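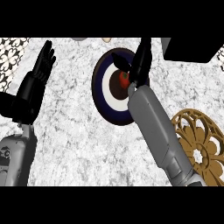 A simulated trial with two hands on a marble counter. The right hand is at the tomato.

Laboratories that buy robot hands still tend to choose them from a sheet of numbers. Grip force, finger speed, weight and price are set side by side, and the best row wins. It is the position of this column that the sheet should be read last, and that a hand should first be judged in simulation, on a soft object, in a crowded place.

The tomato is a fair test. It is round and smooth, it bruises, and on a plate it leaves little room underneath for a fingertip. In the rendered kitchen shown here, the palm and fingers lie to one side of the fruit and the thumb hovers on the other. Whether that opening can close without pushing the tomato across the plate is a question no data sheet answers.

Our group compared the Durka hand with the older Mekonen gripper over 32 simulated kitchen layouts. The Mekonen, which has two flat jaws, was the stronger on paper. It lifted boxes and mugs without trouble and failed on soft fruit in all but 7 layouts. The Durka did better on fruit and worse on nearly everything thin. Neither result could have been read from the makers' figures, and we had guessed wrong on both.

The controller matters as much as the hand. When we moved the same Durka model from our own control software to the Derkach controller, the thumb began to arrive late, and six layouts that had passed now failed. A buyer who tests the hand alone has tested half of a product.

There is a serious objection. Simulated contact is not real contact, and the skin of a rendered tomato does not split. We accept this. Simulation should be used to reject hands, and physical trials should be kept for the few that remain. In our case that left three hands to borrow, a number our bench could handle before June.

Funding bodies could help by asking for such trials in every equipment request. The cost is small beside that of an arm, and the layouts can be shared. Ours are kept in the Dresinwood set and are open to any laboratory that wishes to use them.

Comments (3)

benchnotes
Did you keep the same camera position for both hands? We found the view from above hid the contact point half the time.

t_gripwell
I agree about controllers. I don't agree that force numbers should come last. Try a full kettle.

orchardline
We pack real tomatoes and would reject most of what passes in simulation. Still a useful way to cut down the list.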